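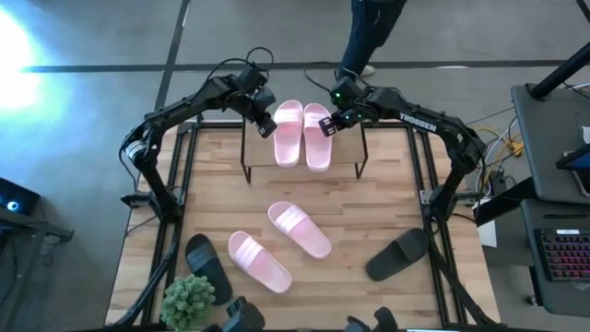

4. Fitting the shelf and loading it

Read section 3 before you start. The Sesari hallway shelf must be standing on a level floor with all its legs attached.

4.1 Checking the legs

1. Turn the shelf upside down on a blanket or a piece of card.
2. Check that each leg leans slightly outwards. A leg that leans inwards has been fitted to the wrong corner. Take it off and swap it with its neighbour.
3. Tighten each screw by hand first, then give it a quarter turn with the key supplied.
4. Turn the shelf the right way up and press on each corner in turn. If it rocks, loosen all the screws by half a turn, press down on the middle of the board and tighten them again.

Caution: Do not use a power screwdriver. The threads in the board will strip.

4.2 Placing the shelf

1. Leave a gap of 300 mm between the shelf and any radiator.
2. Put the felt pads supplied under the feet if the floor is wood, vinyl or tile. They are not needed on carpet.
3. Open and close any nearby door fully to make sure it clears the shelf.

Note: The shelf is for indoor use only. Porches count as indoors if they are glazed and have a door.

4.3 Loading

1. The board carries up to 8 kg, spread evenly.
2. Place heavy boots over the legs and lighter shoes in the middle.
3. Let wet footwear drip on a mat before it goes on the board.

Caution: Do not sit or stand on the shelf. Do not let children climb on it.

4.4 Care

Wipe the board with a damp cloth and dry it straight away. Marks from polish can be taken off with a little washing-up liquid. Check the screws after the first 2 weeks and then every April.

Spare pads and screws can be ordered from the Clamisthorpe parts desk. Give the code printed on the bag of fittings. If the bag has been thrown away, measure the longest screw and quote that instead.

Section revised by Leen Boutros, August 3, 2021. Replaces the Vurneck leaflet.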